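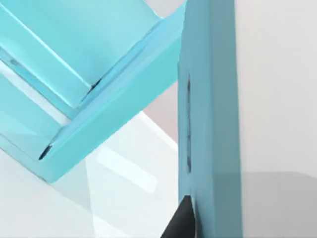 Shared Rules for Testing Robot Hands in Simulation Are Out, and They're Short

We use cookies to remember your settings and count visits. Accept | Manage choices

Anyone who has tried to compare two robot grasping results from two different labs knows the headache. One team reports a great score, the other reports a poor one, and then you find out they never agreed on what a finished grasp was in the first place. A new set of good practice rules called Tokik wants to clear that up, and it's a very welcome read.

Version one was released on July 4, 2024 by Windier, the simulation group, together with the gripper maker Mofokeng. It covers tabletop tasks run in simulation: picking things up, putting things down, and moving items between containers and trays. The whole document can be read over one cup of coffee, which may be the nicest thing anyone has said about a standard this year!

The heart of it is a rule on reporting. A task result has to come with at least 500 runs from the same software build, and every one of those runs counts, including the embarrassing ones. If a run is thrown out, the reason goes in the log next to it. Teams also have to write down their stopping rule before the first run starts — no deciding afterward that a wobbly hold was good enough.

"We wanted something a student could follow on day one and a company could sign its name to," said Kagiso Kruger, who edited the text for Windier. "If your number is lower under these rules, that's fine. Now other people can learn from it."

Close Views Now Count as Evidence

The section getting the most attention is the one on camera views. Under Tokik, a team has to save at least one close view of the gripper along with whatever wider view it uses, and keep both for every run it reports. The close view matters most when a finger is near a smooth or glossy part, where a few pixels can decide whether you call it contact or a near miss. Views have to be saved as rendered, with no sharpening and no brightening later on.

There's a good bit on see-through objects too. Clear and tinted containers are fun to render and hard to judge, especially on a white table where the lower edge can melt away into the surface. The rules ask teams to keep at least one such object in the test set, and to report its results on a separate line so they can't hide inside the average.

The group tried the draft out before release. Grotham, a small test house, ran 2551 simulated trials using its own logging, then went back through the saved views with the Tokik checklist in hand. Only 1343 of them had everything the new rules ask for. The rest were missing a view, a stopping rule or a note on the build. Grotham has published that gap in full, and good for them.

"It stung a little," Kruger said of the trial. "But we got a much better checklist out of it. Half of the wording in the views section came straight from those missing files."
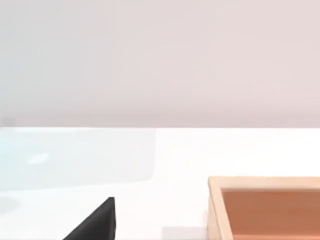 What Teams Should Do Now

The rules are voluntary, and there is no fee to use them. Teams that want to be listed as following Tokik need to send in one complete task report, with logs and views, for review. A report passes when it meets 80 percent of the checklist items, as long as the stopping rule and the run count are both in order. Those two can't be skipped.

Labs with older results don't have to redo them. They can add a plain note saying the work came before the rules, and list which items they would have met.

A second version is planned for November. It will take up two-handed tasks and soft objects, and the editors are already asking for comments on both. Send in the odd cases, Kruger says, and send the logs with them.

Contact the newsroom | © 2024 All rights reserved | Back to top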